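Kinnear to Erkley on the slow bus, and other August notes

Tuesday, August 6, 2024

Quick one tonight, I have to be up early. Well, quick-ish.

So I finally did the thing I've been saying I'd do all year and went a whole week without the car. Not for the planet, not for a challenge. The car needed a new alternator and the shop in Prorkside couldn't get to it. Quote was more than I wanted to spend and then there was a second quote. Anyway. Bus.

I have lived out here a long time and had taken the 50 exactly never. It goes from Kinnear down past the grain elevator, through Prorkside, then out along the river to Erkley, and it takes 60 minutes if the drawbridge behaves. By car it's nothing. You don't notice the middle part at all in a car. There's a whole middle part!

Things I saw in the middle part: a place that only sells doors. A church with a soft-serve window on the side. Goats. The back of the old Proltell plant, which looks much bigger from behind, and somebody has painted the loading doors a really nice green.

Monday was bad, I'll say that up front. Stood on the wrong side of the road. Watched my bus go by the other way, waved at it like an idiot. The next one was 2 hours later so I walked back home and made eggs. Called in, said I'd be late, was very late.

Got better after that. I learned to bring a sweater (the AC on that thing is brutal) and to sit on the river side going out. Also a snack. Also something to read that isn't my phone, my stomach can't do phone on the curvy bit past the quarry. Read most of a mystery I'd been lugging around since winter. Guessed the killer, wrong.

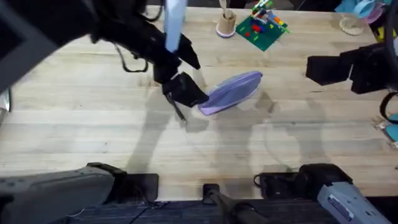 What it costs

Less than I thought. I bought the week pass at the library, you can also get it on the bus but you need exact change and the driver will sigh. The pass pays for itself pretty fast if you go both ways every day. I didn't do the math on gas, I don't want to know.

Where it gets you is lunch. When I drive I bring a sandwich and eat it in the parking lot with the radio on. With the bus I had this weird gap between getting to Erkley and needing to be anywhere, so I kept ending up in the bakery by the stop. Cheese roll every day. Twice one day. So whatever I saved went there, and I regret none of it.

The other cost is groceries. You can only buy what you can carry, and I am not used to thinking that way. I bought a watermelon on Thursday. Do not buy a watermelon. It rolled the whole length of the bus at the Prorkside light and a kid in the back stopped it with his foot and everybody clapped. Carried it up the hill from the stop in both arms like a baby, had to sit down on a wall halfway. Good watermelon though, very sweet.

People on the bus

Nicer than expected. Nobody talks in the morning, everybody talks going home. By Wednesday I was getting nods. There is a definate seating order and I was in somebodys spot the first two days, and they were decent enough to just stand near me looking sad until I figured it out.

I heard a lot about the population sign too. Kinnear has 2,000 on its sign and there was a long argument over whether that's still true, one lady says it was never true. Would love to know. If anyone has old town records send me a note.

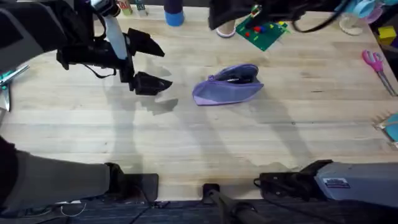
Long planks, pale wood, a lot of black cable.

Would I do it again

Car's back now. Alternator's in, it starts right up, and the seat feels huge. I drove to work today and got there so early that I sat in the lot for a while and then walked over and got a cheese roll.

I think I'll keep Fridays for the bus. There's talk of cutting the late run in the fall, which would kill it for me — I don't finish in time for the one before. The sheet taped up by the driver says they're taking comments through the end of August, so if you ride it, or might, write in. Paper form at the library, same desk as the passes. Bring your own pen, theirs is dead.

Tomato post next time. They've got the split skins again and I have opinions on the watering.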